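Association Draltero – Ateliers de cuisine partagée
Point d'étape à l'attention de la Fondation Gauthier

Chère Madame Mohmand, chère Amna,

Vous m'aviez demandé deux pages, je vais essayer de m'y tenir, mais vous me connaissez ! Depuis notre dernier échange, les ateliers ont pris un rythme qui nous réjouit toutes, et j'ai envie de vous raconter un peu comment les choses se passent avant d'en venir aux dépenses.

Nous avons ouvert en octobre le second groupe, celui du mercredi, dans la salle que la maison de quartier Silar nous prête jusqu'au printemps. Il compte 16 personnes inscrites, contre 18 dans le premier groupe, et l'ambiance y est assez différente : on y vient beaucoup entre voisines, on arrive en avance, on repart tard, et il faut parfois éteindre la lumière pour que tout le monde comprenne qu'il est l'heure. Le premier groupe est plus studieux. Il avait demandé des séances sur les légumineuses et les conserves, et nous en avons fait quatre, dont une entièrement consacrée aux pois chiches (trempage, cuisson, eau de cuisson montée en neige, qui a eu un succès fou).

Au total, nous avons servi presque 300 repas depuis le début de la convention, repas partagés de fin de séance compris. C'est un peu moins que prévu au budget. Deux séances ont dû être annulées à cause du chauffage, et je préfère vous le dire simplement : nous ne les rattraperons sans doute pas avant l'été.

Côté achats, la balance, les couteaux et le petit robot pétrisseur sont arrivés de chez Rudlow pour 399 euros, livraison comprise. La facture est jointe. Il nous reste à acheter les plaques de cuisson, et j'attends un second devis, le premier m'ayant paru bien salé.

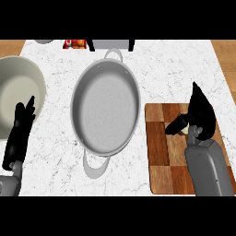

Le cycle consacré au pain commence le mois prochain, et c'est celui que les participants attendent le plus. Lăcrămioara Surdu, qui l'animera, a déjà préparé ses fiches : levain, pâte à pizza, brioche du dimanche, et un pain plat de son enfance dont elle parle avec gourmandise depuis des semaines. Elle tient beaucoup à ce que chacun pétrisse à la main au moins une fois. Pour cela, il faut un grand saladier large et profond comme le modèle crème posé à gauche sur le plan de marbre blanc, et de la place à côté pour fariner et façonner. Nos tables pliantes conviendront très bien, même si elles n'ont pas l'élégance du marbre veiné de gris.

Reste la question du transport pour les personnes qui habitent loin de l'arrêt de bus. Nous avons commencé un covoiturage, encore fragile, et j'aimerais en parler avec vous de vive voix. Passez donc un mercredi vers 18 heures, vous resterez bien manger avec nous.

Avec toute notre amitié,
L'équipe de Draltero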